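Gunetti to Reopen in Pliltmont With a Longer Menu, a Bigger Kitchen and the Same Sunday Gravy

PLILTMONT, November 24, 2021 – Gunetti, the family restaurant that has been feeding Pliltmont since 2000, will open its doors again in March after a winter of building work, and everyone who has ever squeezed into one of its corner tables is warmly invited to come back and find a little more elbow room.

The dining room will grow from 116 seats to 122, which may not sound like a great deal, but regulars who have spent an evening with a coat rack at their shoulder will know what six extra chairs can do for a room. Most of the new space has gone to the kitchen, where the old range is being replaced and a proper pasta bench is going in along the back wall.

"My mother-in-law rolled dough on a counter the size of a tea tray for years, and she never once complained, at least not where I could hear her," said owner Hussam Daher. "When we drew up the plans, the bench was the first thing on the paper. Everything else had to fit in where it could, and that included my office, which is now more of a cupboard."

The menu has been given the same care. Old favorites such as the braised short ribs, the lemon chicken and the Sunday gravy are all staying exactly where they are, and they will be joined by 20 new dishes, many of them from the handwritten recipes Daher's family has kept over the years. Look out for lamb dumplings in warm yogurt, a white bean soup with fried sage, and a walnut cake that has been a staff supper treat for longer than anyone can remember and is finally being allowed out front.

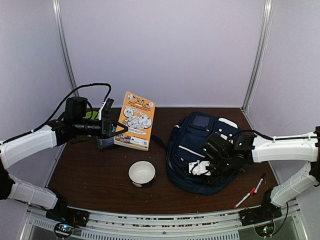
An orange booklet standing on the table, with a gripper at its left side.

Bread will come from Giraldo, the bakery two doors down, which has agreed to bake a seeded loaf especially for the restaurant. Greens and squash will come from Kumeo, the farm on the river road that has supplied the kitchen every summer and will now deliver all year – weather permitting, as the farm likes to remind us.

The children's menu is changing too. Younger guests will be able to order a half portion of nearly anything the grown-ups are having, and there will still be plain buttered noodles for those who know what they like and see no reason to change their minds.

Gunetti will serve dinner six nights a week, with lunch to follow once the new kitchen has settled in. Gift cards bought before the closure will be honored in full, and tables for opening week can be reserved by phone or in person from the start of March.

"People have been stopping me at the grocery store to ask about the short ribs," Daher said. "I tell them the ribs are fine, the ribs are coming back, please come and see us."

About Gunetti
Gunetti is a family-owned restaurant on Main Street in Pliltmont, serving home-style cooking, fresh pasta and desserts made in house. Parties and private dinners are welcome by arrangement.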